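The Long, Slow Life of the Empty Bottle

May 2022

There is a cabinet under my kitchen sink that cannot be opened quickly. Open it quickly and the bottles come out. They have been in there for years, rinsed and waiting, and they leave the way commuters leave a train.

I am not a hoarder. I want that on the record, because my family has used the word, and so has a plumber. I am a person who was raised to believe that a good bottle is worth keeping, and who has never been told what makes a bottle good. So I keep the one with the nice shoulders. I keep the one with the wide mouth, which will be perfect for rice if we ever stop keeping rice in the bag. I keep water bottles from trips I can barely remember, on the theory that they will be refilled for trips I have not taken.

My grandmother's generation had rules for this. Glass went back to the store and you got your coins. What didn't go back held buttons, or bacon fat, or nails sorted by a system that died with whoever thought it up. There was an end point. The bottle had a job, then it had another job, and then somebody dropped it.

Plastic spoiled the arrangement. You can drop a plastic bottle down the cellar stairs and it will be waiting for you at the bottom, slightly dented and ready to serve. It weighs nothing and costs nothing, and it makes you feel terrible to throw away. I can't think of another object in the house that manages all of that except possibly the exercise bands.

In the town of Dodthorpe, where I lived for most of my thirties, the answer to this was the deposit hall. It stood behind the supermarket and smelled like the floor of a movie theater. You fed your bottles into a hole in the wall, one at a time, and the wall judged them. Some it took. Others it rolled back at you with a little whir, and you turned them around and tried again, base first, label up, as if the wall might have a better side. People who would never speak to each other in the cereal aisle became coaches in there. "Slower," a man once told me. "You have to let it think."

What you got for your trouble was a paper slip, redeemable inside the store, where you spent it on more bottles. I have seen perpetual motion machines described as impossible. I don't believe the people who say so ever visited Dodthorpe on a Saturday.

Then we moved to Vemalmont, which has no hall and no hole in the wall. Vemalmont has bins. It has a bin for clear plastic and a bin for colored plastic and a third bin whose purpose changes according to which leaflet you still have on the fridge. Caps on, the old leaflet said. Caps off, said the one that came in September, and a neighbor down the hill went through her whole bag on the driveway, unscrewing, with the look of someone defusing something. The current leaflet shows a drawing of a bottle and does not take a position on the cap.

I called the number on the back. I was told, very kindly, that either was fine but one was preferred, and that the person who knew which was at lunch.

There is a kind of shopper who solves all this by buying the last bottle they will ever need. I have been that shopper. I own a Zetum, a steel flask that cost me 30 dollars and came with a booklet. It keeps cold things cold, which the booklet mentions several times. It also cannot be put in the dishwasher, does not fit the cup holder in my car, and if you tip it off a desk it makes a noise that ends meetings. I love it and I use it maybe once a month. The rest of the time I drink out of a plastic bottle I got at a gas station, which has been refilled so often that its label has worn down to a suggestion of mountains. 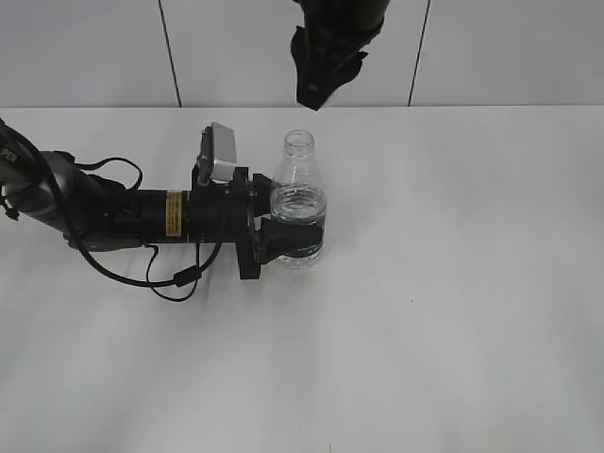 A clear plastic bottle, held low down in a black gripper.

The gas station bottle is, I suppose, the point of all this. It was made to be used for an afternoon. Whoever designed it shaved it as thin as they dared, and put some ribs in so it wouldn't fold up in your hand, and then sent it out into the world expecting very little from it. It has been on two vacations. It has watered a fern. For one whole winter it stood upside down in the flowerpot by the stairs, with a hole in the cap, doing what a gadget called the Uibo does for 20 dollars more.

I don't want to make a saint of it. There are 2000 opinions on how long you ought to drink from a bottle like that, and most of them are gloomy. I have read several while drinking from it. My doctor, when I brought it up, asked how long I'd had it and then wrote something down.

Last weekend I finally cleaned out the cabinet. It took most of a morning. I made a pile to keep and a pile to go, then a third pile for the ones I wanted to discuss. I was firm. I let go of the nice shoulders. I let go of a juice jug I had been saving for a funnel project, once I admitted that I own a funnel. By noon I was down to 5 bottles and you could see the pipe, which has a slow drip nobody had noticed.

I put one of the bottles under it.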